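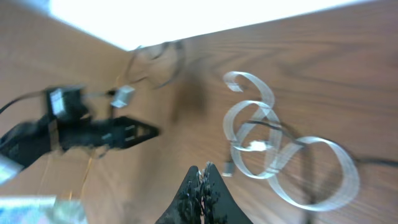 Stefanou Tender Desk, 12 months in

Posted March 4, 2025 by Eirini Kyriakidis

Quick one between bid deadlines. People keep emailing me about Stefanou so I'm putting it all in one place and then I can just send the link.

Background for anyone new. We're a small civil outfit, drainage and culverts mostly, bit of footpath work, the odd retaining wall. Most of our work comes from county and city jobs. Which means portals. So many portals. Every county has its own login, its own forms, its own idea of what a PDF should be called. Before this I had a spreadsheet and a lot of sticky notes and I missed an addendum on the Lilholm culvert job that cost us the bid. Marked non-responsive. Didn't even get opened.

So, Stefanou. It's a web tool. Pulls public works notices from the agencies you pick, puts them in one list, tracks addenda, keeps your bonds and insurance certs and license numbers in one spot. There's a pricing side as well, more on that below.

Setup

Slow. They say an afternoon. Took me most of a week, on and off, around everything else. Adding agencies is fine, search and click. The document library is where it drags, you have to tag every single file with type, expiry and which agencies accept it. No bulk upload when I started. There is now, since June, and it mostly works, but it guesses the expiry date from the file and it guessed our bonding letter wrong. Check them all. I mean it.

Support was good though. Real person on the phone, knew what a bid bond was, didn't read me a script.

Finding work

Best part by a mile. In our first year the feed showed 459 notices that matched our filters. We'd never have seen half of those. Most weren't for us (too big, too far, wrong license class) but a few were small jobs from water districts I didn't know put anything out to bid. We won two of them.

Filters could be tighter. You can filter by dollar range but a lot of agencies don't post an estimate, so those all come through no matter what you set. And "drainage" brings in roof gutters. Every time. I reported that last spring and still get gutters.

Addenda alerts

Why I bought it. Email plus text, and a red flag on the job until someone opens the document and ticks the box. Not missed one yet. One alert came in late, close to a day behind the county's own site, so on anything big I still go look at the portal myself the morning its due. Old habits.

What I'd like is for the alert to say what changed. Right now it's "Addendum 2 issued" and off you go to compare plan sheets.

Pricing module

Skip it. Or at least don't pay extra for it. It wants you to build up every item from labor, plant and materials using their rate tables, and the tables are for somebody much bigger than us. Their excavator rate, I don't know who's paying that. You can overwrite them, line by line, and then an update came along and put half of mine back. Fotis Sfakianakis does our takeoffs and he gave it one bid before going back to his own sheets. I didn't argue.

Also no unit price import from the agency's bid form. So you type the schedule in, then type it all again on the portal. Why.

The calendar

Fine. Shows pre-bid meetings, question cutoffs, bid openings. Syncs to my phone. It ignored the time zone on a couple of out of state agencies but we dont bid those anyway.

Mandatory site walks get their own color now, good, because missing the sign-in sheet on a mandatory walk is the same as not bidding.

Cost

$3,000 a year for our size, up to five users. Pricing module on top of that. Not cheap for a shop like ours. Paid for itself with the first water district job, so no complaints, but if you only bid for one or two agencies you really don't need it. Their portals send emails for free. Turn them on.

They bill annually, up front, and it auto renews. The reminder went to my junk folder. Put it in your own calendar.

Compared to Floken

We trialed Floken for a month first. Nicer to look at, much better phone app, and you can share a job with a sub without giving them a seat. But it had hardly any of the small districts and the addenda came as a daily digest. Daily is too slow. If your work is mostly state highway stuff, Floken is probably the better buy and a bit less money.

Good

Small agency coverage
Addenda flags that stay on till you deal with them
Cert expiry reminders
Phone support

Not so good

Setup
Gutters
Pricing module, all of it
Auto renewal

Would I renew? Already did, minus the pricing side. Four out of five.

If anyone has got the Stefanou calendar to show bid results after opening, email me, I can't find the setting. Back to the bid forms, got one due at 2.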